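Toy donuts, a bowl and a woven mat

I started writing this in July and never finished it, so it is going up on Dec 24, 2021 instead. It is about play food, and mostly about the donuts.

The set came from a box Brenda Haslam was clearing out. She wanted 2 dollars for the lot and I gave her 11, which she argued about. I had been looking at a new one from Tufa, but I like things that have already been used. 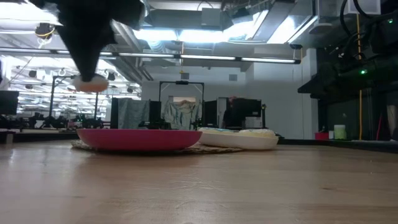
I care more about the dishes than the food. Play food sets usually come with flimsy little plates, and I would sooner use real ones or something close to it. A woven mat helps a lot. The round tan one keeps the pink bowl and the white dish together as one place setting, and it looks good on a pale table. The bowl is wide and shallow, so small hands can reach in without tipping it.

My niece plays the same game every time – she runs a bakery called Cloteo and I am the customer. I order, she tells me they are out, and I order again. Farzana Mollah's boys play it with prices. The last donut I bought from them was 1,000 dollars.
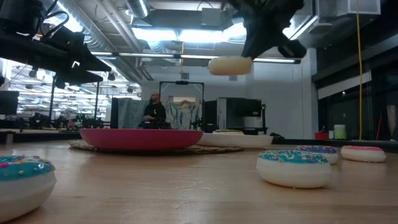
Frosting color matters in this game, because that is how you order. Teal is what I ask for most. The purple-blue one and the pink one go to whoever shouts first, and most of them have a white base, so flipped over they make a decent memory game. Sprinkles are a selling point too. I have been told that extra sprinkles cost extra.

For cleaning I use a damp cloth and a drop of dish soap, then leave everything on a towel overnight.
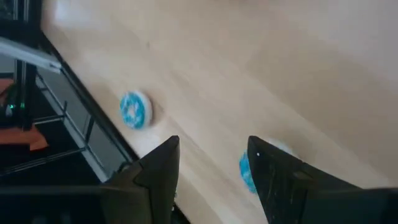

I don't soak any of it. Rajitha Herath soaked a set once and said the pieces smelled musty for weeks. The mat only gets shaken out – water makes woven ones curl.

Next I want to find a small cake stand. Janaka Khondokar says there is a secondhand place in Brosimham worth a look.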